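Moving the towels out of the closet

Posted 15 May 2024

The hall closet in our apartment is 32 inches wide and until last month it held everything made of cloth that wasn't clothing. Bath towels, beach towels, sheets, the good tablecloth, cleaning rags, two blankets from my mother-in-law. You could get a towel out. Putting one back was harder, and most of the time I set it on top of the pile and shut the door fast.

I started on it because of the leak. The pipe behind the closet wall dripped in August and the building sent Ifor Powell, who does the repairs for our block, and he had to have the whole closet emptied to get at the panel. So everything came out and sat on the couch. When he was done I couldn't face shoving it all back in the same way, but I did, and it stayed like that all winter. This spring I finally took it apart again.

The first thing I did was sort by what gets used. Bath towels get used every day. Beach towels get used maybe nine days a year. The rags and the small fuzzy cleaning things get used all the time, and they were the worst part of the closet, because they're small and slide behind everything else. I had been buying new ones when I already had plenty.

I threw out less than I thought I would. Anything with a hole went. Anything that smelled like the leak after two washes went. The beach towels went into a flat bin under the bed, and the tablecloth is on a hanger with my coats now, where it takes up almost no room.

That left the small stuff. I tried a shoebox first. It was fine for a week and then it was a shoebox full of rags with the one I wanted at the bottom. I tried folding them into squares and standing them on edge in a drawer, the way Harish Kaushik does with his dish towels, but the thick ones won't stay folded. They open up again and lean on each other, and the drawer sticks.

What I use now is a black wire rack. It's thin metal, open on the sides, and it was sitting in a kitchen cabinet holding nothing much. I put it on the white tabletop and started trying things in it. Thick pieces do better rolled or folded long than folded square. The yellow one was the test, since it's about the bulkiest thing I wanted to keep there.

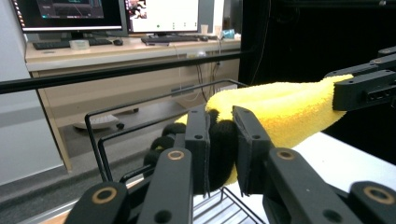
Yellow and black at the wire rack, on the white table.

The black one is the more annoying of the two. It has a looped pile that grabs onto whatever is near it, including the wire, so it has to be lifted clear and set down. If you drag it across the rack it catches. The yellow one is fuzzy too but the pile is denser, more like a bath towel, and it behaves better.

I went back and forth on whether to keep colors apart. The first time I washed the black one it left lint on everything, so it gets washed by itself or with dark socks. I ended up keeping the black things at one end of the rack and the yellow and light things at the other. It's a small rack and I don't know that it makes a real difference, but it's easier to grab the right one without looking.

A few notes on washing, since I got this wrong for years. No fabric softener on anything with a pile. It coats the loops and then they push water around instead of picking it up. I wash the cleaning ones warm and dry them on low for 60 minutes. Sushil Garg told me he hangs his over the tub overnight and they come out fine, but our bathroom has no window and they're still damp at breakfast. If something comes out of the dryer flat, I shake it hard a couple of times over the tub and that brings the pile back up.

The bath towels went back on the middle shelf of the closet, folded in thirds the long way and then in half. The fold faces out so you can pull one without the rest coming along. The sheets are on the shelf above, each set inside one of its own pillowcases. I had read that tip many times and ignored it. It does work, although the fitted sheet for the big bed makes a lump no matter what I do.

The blankets are still a problem. They're wool and heavy and they take up the entire bottom shelf. I looked at the vacuum bags at Bhatia, the home goods store near the station, but I've had those bags fail before and I don't like the creases. For now the blankets stay where they are, with the spare pillow on top.

The whole thing took one afternoon for the closet and then bits of time over two weeks for the rack, mostly moving it from place to place. I'd like it to live on the shelf over the washer, but that shelf slopes a little toward the front and I need to fix the bracket before I put anything on it. Ifor left me a couple of long screws, so that's next. After that, the cabinet under the bathroom sink, which I haven't opened all the way in a while.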